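Lultano Scene Pack for two-armed tabletop work

From the Callex simulation range

Product page updated 18 October 2022

Lultano is a set of simulated rooms for people who teach robots to pick things up, move them along and put them down again somewhere sensible. It grew out of our own research at Callex, where we had a fairly plain question on our hands: if a two-armed robot learns its job in a simulated room, how much does it matter what the rest of the room looks like? We had a hunch that it mattered a good deal more than people allowed for, and we wanted a tidy way of finding out. The rooms we built for that study are the ones you get in this pack, along with the tools we used to shuffle them.

What the pack does

You start with a room, a table, a robot and a handful of objects. Lultano then makes new versions of that room for you, changing the wall finishes, the floor, the furniture, the pictures, the things on the table and where they sit. The job the robot has been given stays the same throughout, so if the task is to lift a book, then there is always a book, and it can always be reached by at least one of the arms. That last bit took us longer than everything else put together, and we're rather proud of it!

The full pack holds 3664 ready-made rooms. Of those, 1000 are set aside for testing and should never be used for training (the loader will grumble at you if you try, though you can switch the grumbling off). There are 40 tabletop tasks, all of them suited to two arms with parallel-jaw grippers, and a library of 200 small objects to scatter about.

How the method works

We call the shuffling method Vashisht, and it is simpler than it sounds. Most tools of this sort change everything at once, which gives you plenty of variety but leaves you scratching your head when the robot suddenly starts missing its target. Vashisht changes rooms in steps. It takes a starting room and alters one family of things, say the walls, and leaves the rest alone. Then it does the same for the floor, and so on, until it has worked through the families one by one. After that it begins to mix them.

Every room carries a small text record saying which room it came from and what was altered, so when a trained policy goes wrong you can trace your way back along the chain until you come to the change that upset it. We have spent many happy afternoons doing this with a pot of tea and a very long list.

What we found

In our own trials, training on stepped rooms gave steadier reaching than training on fully shuffled rooms when both were allowed the same number of practice runs. The difference was small for bold, blocky objects and larger for thin ones. Pens, rods and anything lying flat gained the most.

Wall patterns turned out to be the great troublemaker. A policy that had only ever met plain walls could be thrown badly by rows of brick running away into the distance, even with the table and everything on it left just as before. Floors mattered less than we had guessed. Chairs mattered more, chiefly when one stood close to an arm and hid part of it from view.

We also found a result we didn't much like, so it belongs on this page as well. Stepped rooms did nothing at all for tasks where one gripper passes an object to the other. Those hand-overs failed at much the same rate whichever way we trained, and we now think the trouble lies in the timing of the two arms. If hand-overs are your main interest, Lultano will give you a decent place to test them, but please don't buy it expecting the rooms themselves to cure the problem.

A look inside one of the rooms

The long-table layout is the one most of our customers open first. It is a good, awkward shape for testing, because objects can sit close by the grippers or well away down the far end, and the robot has to cope with both in the same view.

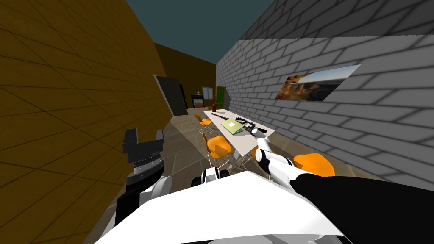

Long-table room from the Lultano pack: white table and orange chairs, with the green book mid-table and the left gripper open.

Each layout comes with its own starting poses for the arms, and you are welcome to change them. The poses live in a plain text file beside the room, one line for each joint, with the names written out in full. We did try short names in an early version and got ourselves into a dreadful muddle.

What you get

The complete set of rooms, with their change records
The Vashisht shuffling tool, with a settings file for each family of changes
The task list and the object library
Starting poses for two-armed robots
A written guide with worked runs from our own study
Our results tables, including the hand-over results mentioned further up

Which version to choose

The Lultano Full pack is the one described on this page. Lultano Starter has the long-table layout only, with the shuffling tool and a smaller share of the objects, and it suits a teaching group or anyone who would like a good poke round before spending more. You can move from Starter to Full at any time and pay only the difference, and rooms you have already made will open in the larger pack without any fuss.

Both versions are licensed to a single group, however many people are in it. Teaching use is covered, and so is publishing pictures and results made with the rooms. We only ask that you name the pack and the version number in your write-up, so that other people can repeat what you did.

Updates and help

Updates are free for as long as we make them. The June release added more wall finishes and mended a fault that sometimes left objects resting slightly above the tabletop. If you trained on an older copy, keep hold of it until your comparison is finished, as the two versions will not give quite the same numbers.

Questions come to the Callex help desk at our Tullport office, where they are read by the same people who built the rooms. Do send the change record for the room you are stuck on along with your message.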